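手持夹爪数据与控制软件例会纪要
软件组与采集组合开

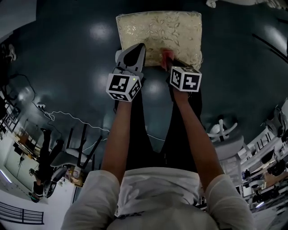
本页最后修改:2019-11-23,修改人:Jianhua Deng(补了第四节的待办,改了两个错字)

参会:Jianhua Deng(记录)、Keir Moncrieff、感知小组全体、规划小组三位,Mescombe那边电话接入,中间掉线一次,后来又接上了。

大家下午好,先谢谢各位抽空过来,也谢谢采集组的同事把会议室的白板擦干净了,上次画的坐标系图我已经抄到维基里,找不到的话跟我说一声。这次会开得比预想的长一些,我尽量按讨论顺序记,有些地方记得啰嗦,请多包涵。

一、标记方块的位姿估计

Keir先讲了这两周的进展。现在左右两只手持夹爪的腕部各有一个白色方块,上面印黑色的方形标记,头部相机看到哪几个面,就用哪几个面一起解位姿。以前的版本只挑面积最大的那一面,手腕一转,选中的面来回切换,轨迹上就出现一个个小台阶,规划组的同事为这个抱怨过好多次(抱怨得有道理)。新版本把同一方块上所有可见面的角点放到一起做一次优化,台阶基本消失了。

他拿抓垫子的那一组做了回放,一共1,916帧,旧版本有248帧丢了至少一侧的位姿,新版本还没有跑完整组,只跑了前900帧,曲线看着很漂亮,不过Keir自己也说,先别急着高兴,等全部跑完再下结论。

Mescombe的同事问,鱼眼畸变在画面边缘这么厉害,椅子都歪成那样了,标记要是跑到边上还能不能用。Keir的意见是角点要先按鱼眼模型去畸变再进优化,不能先把整张图拉平再检测,拉平以后边缘糊得厉害,检测器会漏。大家讨论了好一阵子,最后同意按他的办法做,同时给每个角点加一个权重,离画面中心越远权重越低。权重曲线先用线性的,不够再说。

二、反光地面

这一项原本不在议程上,是感知小组临时提出来的。深绿色地面很亮,顶灯在上面映出一个个白色圆斑,分割网络有时会把光斑当成浅色物体。米白色的垫子尤其容易混,上面的花叶纹样又是很淡的金色,边缘也不太整齐,右侧有点毛边,网络给出的轮廓常常缺一块或者多一块。

有同事建议换哑光地垫,Jianhua(就是我)不太赞成,理由是以后部署到Preler的场地,地面什么样我们做不了主,软件还是得自己扛得住。折中的办法是在训练时加入随机光斑的增强,另外在跟踪环节利用时序:头一动,光斑会在地面上滑,垫子不会。规划组听了很感兴趣,愿意帮忙写一个小的评测脚本,非常感谢!

三、双手接触时刻的判定

规划小组希望软件能自动标出两侧夹爪各自接触物体的时刻,现在全靠人工看回放,一组下来眼睛都花了。难处在于两侧往往不同步,比如右侧的红粉色软指已经捏住垫子下沿,左侧带黑色垫片的指尖还只是搭在左下部分。如果只用一个总的“已抓取”标志,模仿学习的策略就会学得含含糊糊,该等的时候不等。

讨论下来,决定把标志拆成左右两个,每个再分三档:未接触、搭靠、夹持。夹持一档由夹爪开度判断,搭靠一档暂时由指尖位姿与物体轮廓的距离判断。距离阈值大家各有各的想法,争了半天也没争出结果,先做成配置项,默认值由Keir定。

顺带提到MacAulay工具包的时间戳问题。图像和开度数据走的是两条通道,偶尔对不齐,回放工具里看着像是还没合上就抓起来了。我在会上演示了新的对齐脚本,447条旧记录都能读进去,界面还比较简陋,请大家多用多骂。

四、待办

Keir:跑完剩余的帧,把结果贴到维基;角点加权合进主分支。
Jianhua:对齐脚本补文档,并加一个命令行参数,允许跳过损坏的记录。
感知小组:光斑增强,先出一个小规模对比,不用等全部数据。
规划小组:评测脚本;三档标志的字段名发给大家看一遍再定,别又像上回那样改三次。
Mescombe:把他们那边镜头的标定文件发过来,格式不限,我们自己转。

五、其他

Vuketbridge的接口文档还没有收到正式版,手上这份是七月的草稿,里面夹爪开度的单位前后写得不一致,用的时候请留心。Keir会再去催一次。

回放工具的快捷键改了,空格是暂停,左右方向键逐帧,习惯旧键位的同事可以在设置里改回去。

下次例会时间待定,等Keir把全组回放跑完后由我发通知。纪要里有记错或漏记的,直接在页面上改就好,改完在群里说一声。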